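Section 4: Mounting the Plimunix Rail and Shelves

Read this section through once before drilling. The steps apply to the standard wall rail, the short shelf and the deep shelf. If you bought the Droseritz corner unit, mount the rail first and then go to Section 5.

Before you start

You will need a drill, a 1/4 inch bit, a level, a pencil, a tape measure and a Phillips screwdriver. The wall anchors in the bag are for drywall and plaster. For tile, use a tile bit and buy anchors rated for tile at a hardware store.

CAUTION: Check for pipes and wiring behind the wall. Bathroom walls often have both. Do not drill directly above or below a faucet, outlet or light switch.

Marking the wall

1. Choose the height of the rail. Over a toilet tank, leave at least 20 inches between the top of the tank and the bottom of the rail. Over a counter, 18 inches is enough for most bottles and jars.

2. Hold the rail against the wall with the slots facing up. The Hattori finish rail has a protective film on the front. Leave the film on until Step 11.

3. Set the level on top of the rail and mark each hole with the pencil.

4. Take the rail down and measure from the ceiling to each mark. In older houses the ceiling may slope. If the numbers differ but the level reads true, trust the level.

Fixing the rail

5. Drill each hole to the depth of the anchor. Wipe off the dust.

6. Push the anchors in until they are flush with the wall. If an anchor spins, pull it out and use the next size up.

7. Hold the rail in place and start all the screws by hand.

8. Check the level again, then tighten the screws from the center out. Stop when the rail no longer moves. Overtightening can bend the slots.

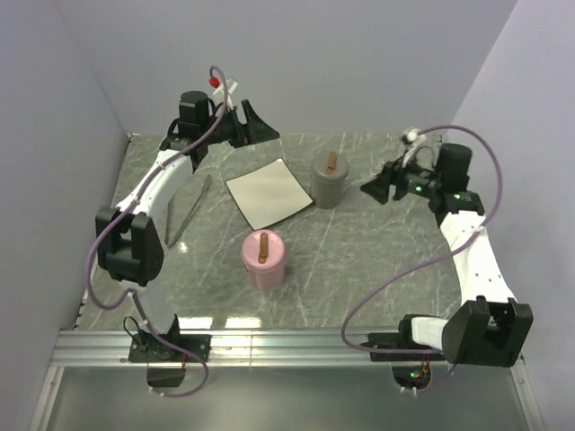

Hanging the shelves

9. Tilt the back edge of the shelf up and slide both hooks into the slots. Lower the front until you hear a click on each side.

10. Pull down gently on the front edge. If one side lifts, take the shelf off and hang it again.

11. Peel the film from the rail, starting at a corner.

NOTE: Shelves may be moved along the rail at any time. Empty them first.

Weight limits

Short shelf: 20 pounds
Deep shelf: 35 pounds
Full rail, all shelves together: 60 pounds

These limits are for a rail screwed into studs. With the drywall anchors supplied, use half of each figure. Put heavy items near the wall and light ones at the front.

Care

Wipe the rail and shelves with a damp cloth and dry them. Do not use bleach or scouring powder on the Hattori finish. Towels left hanging over a shelf edge will hold moisture against the coating, so use the towel bar (sold separately) or a hook on the door.

Check the screws a month after mounting and then every February. In a bathroom with no fan or window, check twice a year.

Missing parts

Replacement hooks, screws and end caps come from the Vatville warehouse. Have the part number from the bag label ready when you call. End caps are sold in pairs, and left and right are not interchangeable.

Revised July 14, 2021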